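Power Strips at Your Desk: FAQ
By Natalie Wragg, Haworth Workspaces
February

Can I bring my own power strip?
Yes, as long as it has no cracks, scorch marks or loose outlets. Show it to Khang Phí at the front desk before you plug it in.

What do the separate buttons do?
On our strips, each button switches the outlet group next to it. You can turn off a lamp and leave a monitor running.

Will my two-pin plug fit?
The Chinese-style strips take flat two-pin plugs and angled three-pin plugs. Check the voltage label on your device first — fitting the slots doesn't mean it can take the supply.

Can I plug one strip into another?
No. Ask for a second wall outlet and we'll move your desk if we have to.

What about heaters and kettles?
Kettles stay in the kitchen. Heaters go straight into the wall, one per room.

Where should the strip sit?
On the desktop or a shelf, with the cord where no chair will roll over it. Don't bend the cord sharply where it leaves the end cap.

How do I clean it?
Unplug it at the wall, then use a dry cloth. No sprays.

Who do I call about a dead outlet?
Hường Đặng, extension 320, from 9 a.m.

2 comments | 2 shares
Contact | © Haworth Workspaces | Back to top

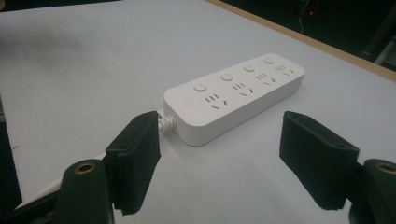
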